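Rokadbridge Sewing & Mending Board
Haberdashery, trims and notions
Thread: What do you all do with short bits of elastic?

ferri_stitches
July 6, 2025

Spent the whole morning turning out my trims box and I'm in a very good mood about it! Ribbon went back on its cards without any bother, bias binding is in a biscuit tin, but the elastic has beaten me. I've got everything from a proper roll down to bits no longer than my hand, and the fancy-edged ones are the worst. Pick one up and it twists round on itself straight away.

So, where do you draw the line? I hate throwing any of it out. The picot kind especially, because once you've used up a colour you never find the same one again.

Posts: 166

Brotus
Anything shorter than my wrist goes in the bin. Sorry! I kept them all for years and never used one. Long pieces get wound round a bit of card with a notch cut in each end, and the width written on in biro.

Posts: 1176

ferri_stitches
The bin! I can't do it. Dolls' clothes? Hair ties? Little loops for hanging up tea towels? I've used a four-inch piece for a button loop on a baby cardigan and it was perfect.

Hemi Kerslake
With ferri on this one. Short bits are the most useful thing in my box. I mend a lot of children's things and a cuff hardly takes any. What I wouldn't do is wind it on card, though, Brotus — I did that with a lovely soft black one and when I came to use it in March it had gone wavy from being wound too tight. I coil mine loosely now and drop each coil into one of those small envelopes you get for seeds.

Maroon and wine colours are the ones I hang on to hardest. They go with so much, and they don't look grubby on a waistband that gets worn every week. I've got a burgundy nightie on its third lot of elastic and it's still my favourite thing to sleep in.
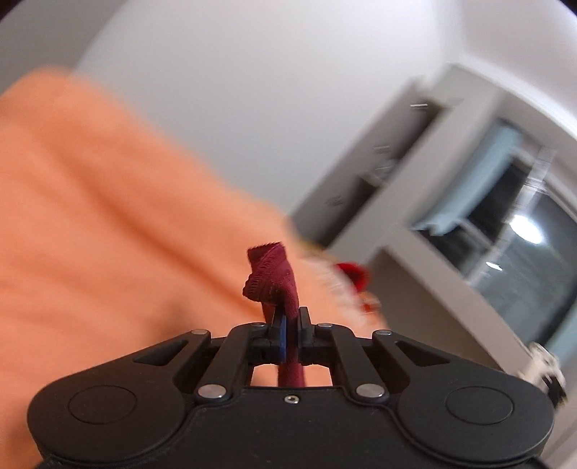

The other thing I'd say is to sort by stretch before you sort by colour. Give each piece a good pull and let go. If it springs back, keep it. If it just sort of sighs at you, it can be used for tying up tomato plants, and mine are very well tied up this year. Do all of that before you start making pretty piles, or you'll end up storing a lot of dead elastic very neatly (I speak as someone who did).

Posts: 787

Brotus
Yours went wavy because you wound it while stretched. Lay it on the card with no pull at all and it's fine. I've had some on cards for ages and it comes off flat as anything.

Hemi Kerslake
Possibly! I'm heavy-handed, I'll admit. But you can't see the state of it on a card, only the top layer, and with a coil you can look at the whole edge in one go. That matters with scalloped ones, where the little points fray first.

Zomness
Hello, first time in this section, I normally live over in quilting. Can I ask a daft question? How do you cut the scalloped sort so the ends don't look chewed? I always seem to snip through the middle of a point.

Posts: 213

ferri_stitches
Not daft at all! Cut in the dip between two points, with small sharp scissors, and then zigzag over the raw end straight away. If you're joining it into a ring, overlap the ends so the dips sit on top of each other and the join nearly vanishes. It's so satisfying when it lines up.

Brotus
Agree with that. Use a new needle as well. A ball point one if you have it, a sharp can nick the rubber and then the stretch goes in that spot.

Zomness
Thank you both, I'm going to have a go tonight. I've some pyjama bottoms that have been waiting far too long.

Hemi Kerslake
Ooh, do put them up in the finished things section. And measure round yourself with the actual elastic, not the tape. Pull it to where it's comfy, pin, then cut.

ferri_stitches
Right, I've pulled every single piece as Hemi said and the dead pile is bigger than I'd like. Brotus, you may be pleased to hear that a few of them have gone in the bin. The short lively ones are staying!

Brotus
I'll take that. Still think you'll have them in ten years.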